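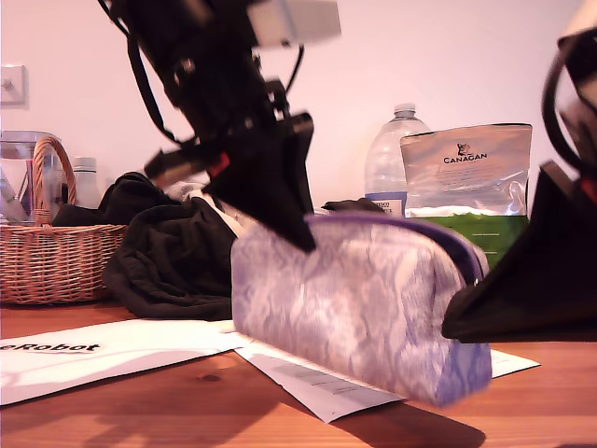
Zippered pouch with purple trim, lavender and white pattern.

Horketis Newsdesk Feed Monitor

The Horketis is a rack-mounted feed monitor for small and mid-size newsrooms. It polls public statement pages, press office lists, agency feeds and social accounts, removes duplicates, and passes new items to the desk as a single time-ordered queue. Each item keeps its original text, its source address and the time it was first seen by the unit.

The monitor is built by Flistari and ships with the queue software installed. A browser on the same network is enough to operate it. Editors who already use the Serent copy system can receive items directly in their inbox view.

Source handling

Up to 200 sources can be active on one unit. Each source has its own polling interval, priority level and retention rule. Sources that stop responding are marked as stale and stay in the list until an editor removes them.

Edits and deletions are logged. When a press office changes a statement after posting it, the unit stores both versions and marks the changed lines. When a post is removed, the stored copy stays in the queue with a "withdrawn" tag. The tag cannot be cleared by users below editor level.

Account verification is manual. The unit does not decide whether a new handle belongs to the person or office it claims to represent. New accounts enter as "unconfirmed" and are held out of the main queue until an editor approves them. Parody and fan accounts can be kept on a separate watch list that never feeds the main queue.

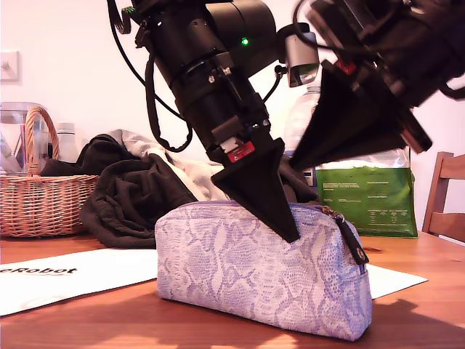 Alerts

Alerts are triggered by keyword, source or priority level. Output options are on-screen banner, email and the relay contacts on the rear panel, which can drive a desk light or buzzer. Quiet hours are set per user – a night editor and a day reporter can share a source list with different alert rules.

Keyword rules accept phrases, exclusions and word distance. Rules are tested against the stored archive before they go live, and the test report shows how many items each rule would have caught.

Specifications

Form factor: 2U rack mount
Depth: 357 mm, excluding connectors
Typical power draw: 71 W
Network: two Ethernet ports, one reserved for management
Storage: mirrored solid-state drives, replaceable from the front
Export: plain text, CSV, RSS
User levels: viewer, reporter, editor, administrator

Rack rails and a power cord are included. The desk light is sold separately.

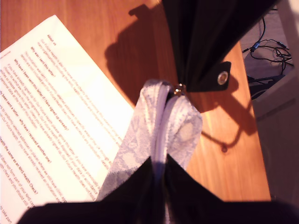
Printed sheet with bold headings, "About us" near the top corner.

Chidiac archive module

The optional Chidiac module extends retention beyond the internal drives. Items are written to network storage in daily bundles with a checksum file, and can be searched from the same screen as the live queue. A license covers one monitor. Moving the license to a replacement unit is done by the administrator and does not require a call to support.

Software updates

Updates are released in August and February. Security fixes are issued separately when needed. The unit keeps the previous version on a second partition and can be rolled back from the management port.

Ordering

Order by product name and state the power plug required. Existing Serent sites should include their server version so that the correct connector is installed before shipment.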